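CHILD PROTECTION AND THE LAW
Week 6: Reports, notes and the first response

Reading before class: chapter 9 of the course reader, and the Ferreira review (sections 2 and 4 only). Bring your annotated copy of the review to the tutorial.

1. Where we are up to

Last week covered the offences: assault, neglect, failing to provide the necessities of life, and the separate offence in some jurisdictions of failing to protect. Those come into play once police are involved. This week steps back to the stage before that, when somebody outside the household sees or hears something and has to decide what to do with it.

Most of the people in this position are not lawyers or police. They are teachers, childcare workers, nurses, neighbours, aunts and grandparents. The law treats them differently from one another, and you need to know which group a person falls into before you can say what duty they had.

2. Who has to report

Mandatory reporters are people named in the legislation, usually by occupation. Check the Act for the jurisdiction you are working in. The lists vary, and so does the type of harm that triggers the duty. In some places the duty covers physical and sexual abuse only. In others it extends to neglect, emotional harm and a child's exposure to family violence.

Voluntary reporters are everyone else. A neighbour who calls is generally protected from civil liability if the report was made in good faith, and the caller's identity is generally kept confidential. Neither protection is absolute. A court can order disclosure in limited circumstances, which we will come to in week 8.

Delegation. A common mistake in assignments is to say that a childcare worker met the duty by telling the director. In many Acts the duty is personal. Telling a supervisor may be good practice and may be required by the employer's policy, but the worker still has to make the report or be satisfied that it has been made about the same concern.

3. The threshold

The usual wording is "reasonable grounds to suspect" or "belief on reasonable grounds". Suspicion is the lower of the two. It needs some factual basis, but it does not need proof, and the reporter is not expected to investigate.

Points students tend to miss:

The reporter does not have to know who caused the harm.

A plausible explanation from a parent does not cancel the suspicion. It is one more fact to record.

Several small concerns can add up to reasonable grounds even where no single one would. This is called cumulative harm and it is the main issue in the Ferreira review.

4. The Ferreira review

The review looked at a child aged four who came to the attention of five services in Mumport before any report was made. A mother's new partner had moved into the home. The child stopped attending preschool, came back, then stopped again. A clinic nurse noted bruising on the upper arm. A grandmother phoned the preschool twice to ask if the child had been there. A housing officer noted shouting at a visit.

Each service had a record. None had the others' records. The review found that 70 per cent of the entries it examined contained an opinion with no fact to support it. Typical entries were "child withdrawn", "mum struggling" and "partner seems rough". A worker reading those entries a month later could not tell what had been seen, or by whom.

The grandmother's calls were logged as "family dispute" and no further action was taken. Her concern was that the child had been left with her for most of the previous year and then collected without notice. That change of care was the most important piece of information in the file, and it was written down in July, after the child had been admitted to hospital.

Question for the tutorial: at what point did the preschool have reasonable grounds? Mark the entry in your copy and be ready to defend your choice.

5. What happens after a call

Intake. The call is taken and the details are entered. In the Prornora district the system is called Zudness, and you will see printouts from it in the reader. The free text box in Zudness is limited to 200 words, so the order of information matters. Put the current risk first and the history second.

Screening. A worker decides if the report meets the statutory threshold. If it does, it is given a response time. If it does not, it may be referred to a family support service or closed.

Assessment. A worker sees the child, speaks to the caregivers and checks with other agencies. Where a crime may have been committed, police are told and interviews are planned jointly. A badly handled first conversation with a child can cause trouble with the evidence later, and for that reason reporters are told to listen, avoid leading questions and write down the child's own words.

6. Assessment for this unit

The case note exercise is worth 10 per cent and is marked pass or fail on each item. The research essay is worth 50 per cent. The rest is the exam. The essay question is on the unit page. Use the jurisdiction you intend to practise in, and cite the current version of the Act, with the section number. Late essays need a form from the student office.

7. Writing an observation
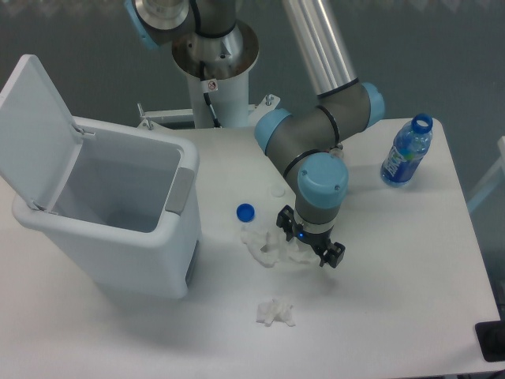

A case note should keep what was observed apart from what the writer made of it. An observation can be checked by a second person who was there. An inference can be right or wrong, and it has to be labelled as one. The same rule applies to objects as to people. "There is a small white sticker with a red symbol on the front of the white column behind the table" is an observation. "The machine on the column is dangerous" is an inference, and the sticker might be one of the grounds for it. Now do the same with "child withdrawn". Write two or three sentences that say what a preschool worker could have seen or heard, with a time and a place, then add the inference on its own line starting with "My concern is". Bring your answer to the tutorial in writing.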